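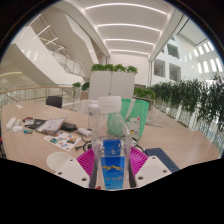
The first rule I got handed at Tovar was one line on a sticky note: say what you're going to do before you do it. I figured it was about manners. It's about data, and it took me most of a week to get why.

Tovar records people handling everyday stuff with hand-held grippers, and the recordings go off to teach robot arms. I spent some time there last October with Iraís Quezada, who wrote the house rules (all four pages of them, in a font I'd call stern). They're known as the Besuvura rules, after the project that made such a mess everyone agreed rules might be nice.

How big a mess? Of 3,065 clips, 436 had to be thrown out. People had regrabbed a thing halfway through, or given it a nudge with their free hand, or let go too soon and then fixed it. Iraís watched every one of them. "I know a lot of strangers' wrists now," she told me.

So now you name the task out loud, you do it once, and if you fumble, you leave the fumble in and mark it. I love that one! Robots are going to fumble too, and a clip where a person recovers slowly and cleanly is worth keeping, as long as it's labeled as a recovery.

The rule we argued over is clutter. Grosorico, the shop that trains on these clips, used to want a bare table every time. Iraís pushed back hard. A real desk has a keyboard on it, a bag, a bunch of cords, a sheet of stickers, a second bottle right behind the one you're reaching for. Her rule says you leave all that where it is, but you check two things first: no cord under your wrist, and nothing open that could spill on electronics. The cord part I learned by dragging a charger onto the floor.

Then there's the speed rule, which I broke constantly. Go at the pace you'd use to hand someone a full cup of coffee. I kept going at lunch-break pace and getting a look.

The new version of the rules covers 2,090 clips so far, and Iraís is still fighting with Poltitetti over whether see-through objects need their own section. She wants a full page. They've offered her a footnote.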